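Chapter 4

Caring for Knitted Fabrics

Most of the clothes people wear against the skin are knitted. T-shirts, underwear, socks, jumpers, track pants and many school uniforms all begin as loops of yarn pulled through other loops. Woven cloth, which you met in Chapter 3, is made from two sets of threads crossing at right angles. The two kinds of cloth look alike from across a room, but they behave differently in the wash, on the line and in the drawer, and a person who treats them the same way will shorten the life of one or the other.

This chapter deals with the care of knits at home and in small commercial laundries. It starts with the structure of the fabric, then takes washing, drying, folding and repair in that order. Dyes are mentioned only where they affect washing. A full treatment of colour is left to Chapter 6.

By the end of the chapter you should be able to tell a weft knit from a warp knit, read the fibre label on a garment and choose a suitable wash, dry a jumper without changing its shape, and close a small hole before it runs.

4.1 Loops and what they do

Take an old T-shirt and cut a small square from the hem. Pull it sideways, then pull it lengthways. It will stretch more in one direction than in the other, and when you let go most of the stretch will come back. A square of cotton sheeting pulled the same way will hardly move.

The difference comes from the loops. When a knit is pulled, the yarn itself does not get much longer. The loops change shape. A round loop becomes a wide, flat one when the fabric is pulled sideways, and a tall, narrow one when it is pulled lengthways. When the pull is released the yarn tries to return to the curve it was set in. Wool does this well because the fibre has a natural crimp. Cotton does it less well, and that is why the elbows of a cotton jumper go baggy by the end of the day.

The vertical columns of loops are called wales and the horizontal rows are called courses. In a weft knit, one yarn travels across the fabric making a course, then travels back making the next. Hand knitting is weft knitting. In a warp knit, many yarns run up the fabric side by side and each one zigzags between neighbouring wales. Swimwear and net curtains are often warp knitted.

A weft knit can ladder. If one loop breaks, the loop below it has nothing to hold it, and the fault travels down the wale. Warp knits resist laddering and are harder to unravel, but they usually stretch less.

Ribbing is a weft knit in which wales facing the front alternate with wales facing the back. The fabric draws in on itself and has a great deal of sideways stretch, so it is used for cuffs, waistbands and necklines. A rib that has been ironed flat with a heavy hand may never draw in again.

4.2 Before washing

Sorting by colour is a habit most people pick up at home. Sorting by fabric is less common and matters just as much. A fine knit washed with jeans is rubbed by the heavy seams and metal studs for the whole length of the cycle. The rubbing lifts short fibres to the surface, where they tangle into the small balls known as pills.

Go over each garment before it goes in. Fasten zips, empty pockets and turn the garment inside out. Look at the underarms, the cuffs and the neck, where soil collects, and treat any marks first. A hole the size of a pinhead should be mended before washing, as the movement of the water will open it further.
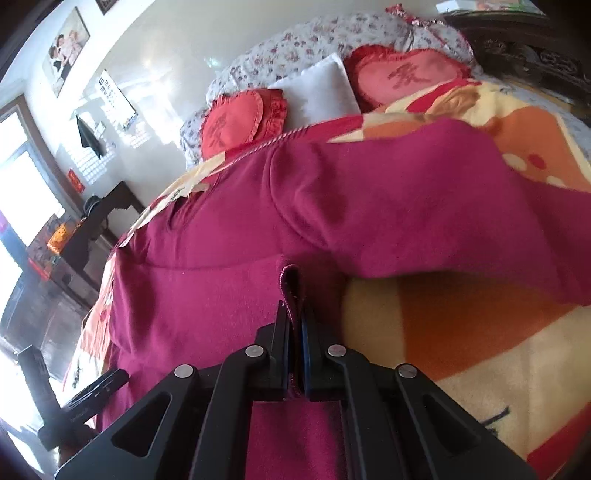
Weight is the other thing to think about at this stage. A wool jumper can take up a large share of its own weight in water, and a thick one lifted out by the shoulders will stretch under that load before it reaches the basin. Support the whole garment with both hands underneath it. The same advice applies to a knitted dress, which has further to drop.

The fibre label tells you most of what you need. Read the fibre content as well as the care symbols. A garment marked as a blend should be washed as its most delicate fibre requires, even if that fibre is a small part of the total.

4.3 Washing

Wool fibres are covered in overlapping scales, all pointing towards the tip. In hot, soapy, moving water the scales open and catch on one another, and each movement ratchets the fibres closer together. The result is felting. A felted jumper is thick, stiff and several sizes too small, and it cannot be brought back. Heat, alkali and movement each add to the effect, so a wool wash is cool, mild and gentle.

Cotton does not felt, but it does shrink. Much of this is relaxation shrinkage. The fabric was held under tension on the knitting machine and in finishing, and in its first few washes it settles back to the size the loops prefer. A garment bought slightly long may therefore be the right length a month later.

Acrylic and polyester knits do not felt and shrink very little, but they are softened by heat. A wash that is too hot, followed by a fast spin, can press in creases that stay. Synthetic knits also shed fine fibres in the wash, and a fuller drum with a shorter cycle reduces the amount.

To wash a wool jumper by hand:

Fill a basin with cool water and dissolve a little wool detergent in it. Lower the jumper in and press it down gently until it is soaked. Leave it for a few minutes. Press and release, without rubbing or twisting. Drain the basin while supporting the jumper against one side. Rinse in water of the same temperature until no suds are left. Roll the jumper in a dry towel and press along the roll to take out the water.

Students often ask whether the rinse water really has to match. A sudden change of temperature is one of the conditions that encourages felting – modern treated wools will put up with it, but an untreated hand knit may not.

4.4 Drying

Knits are dried flat wherever there is room. Lay the damp garment on a towel or a mesh rack away from direct sun and pat it to shape. Bring the side seams parallel, straighten the neckline and set the sleeves at the same angle on both sides. The shape it has while drying is the shape it will keep, so a few minutes here save a good deal of pressing later. Turn it over once the top side feels dry.

Light cotton knits may be hung. Peg T-shirts by the hem, where a mark will not show, or fold them over the line at the underarms. Never peg a knit at the shoulders.

The tumble dryer is hard on knits of every kind. The grey fluff in the filter is fibre that used to be part of your clothes. If a dryer must be used, choose a low heat, take the clothes out slightly damp and finish them in the air.

4.5 Case study: the Clotton Laundry

Miroslava Nazarenko ran a small laundry in Clotton that took in work from two aged care homes and a bowls club. The homes sent mixed bags of residents' clothing, and in February the laundry had a run of complaints about shrunken cardigans. Nazarenko asked her evening supervisor, Santino Mansilla, to keep a list of every damaged item for the rest of the month.

The list came to 41 garments. Most were wool or a wool blend, and almost all of them had come through on the evening shift. The washing programs were the same on both shifts. The difference was in the sorting. In the daytime, one worker read the labels and pulled the wool out by hand. In the evening the bags were tipped straight into the machines so that the load would be ready by morning.

Two changes were made. The homes were given a separate green bag for anything woollen, and the evening shift started an hour earlier. Complaints fell away, although a few cardigans still arrived in the wrong bag. Mansilla took to checking the top layer of each bag and sending back any that had plainly been filled in a hurry. One of the homes objected to this for a time.

Consider as you read the case how much of the problem belonged to the laundry and how much to the homes. Consider also what the earlier start cost in wages, and whether a small business could carry that cost through a slow season.

4.6 Terms used in this chapter

Course: a horizontal row of loops.

Felting: the permanent matting of wool fibres through heat, moisture and movement.

Ladder: a vertical run caused by a broken loop.

Pill: a small ball of tangled fibre on the surface of a fabric.

Relaxation shrinkage: the loss of size that occurs as a fabric settles after manufacture.

Wale: a vertical column of loops.

Folding and storage follow in the second part of the chapter, along with moth damage and the mending of small holes. Have a darning needle, some matching yarn and an old sock ready before you begin it.

Related items

Chapter 3: Woven Cloth and Its Uses
Chapter 6: Dyes and Colourfastness
Workbook sheet: Reading a Fibre Label
Teacher notes: The Clotton Laundry

Reader comments

Celeste Ulloa
I used the hand washing section with my Year 9 group and it went well. We ran out of towels. Could the next edition say how big a basin you need for an adult jumper?

Levente Bakos
The part on warp knits is very short. My students wanted to know why swimwear goes baggy at the seat, and I had to look elsewhere for that.

Reet Priedītis
My mother always dried jumpers over the back of a chair and they all had a ridge across the chest. Glad to see drying flat given its own section. Is there an answer sheet for the case study?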